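3.2 Hand maintenance

The Prellgate cell was serviced every 200 grasp cycles. Finger joints were checked for play, and the wrist bolts were retightened when the Ekard controller logged fault 1604. Most faults came from one source – a worn cable at the wrist.

After each service the thumb offset was set again, using a laptop lid as the reference object.

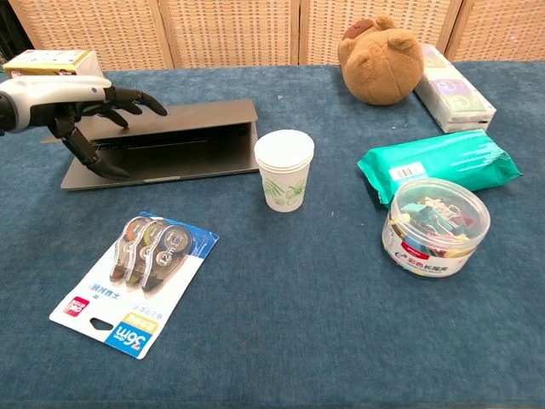 Offsets above 2 mm were rejected and the zeroing routine was repeated. The cable is due for replacement at 4000 cycles.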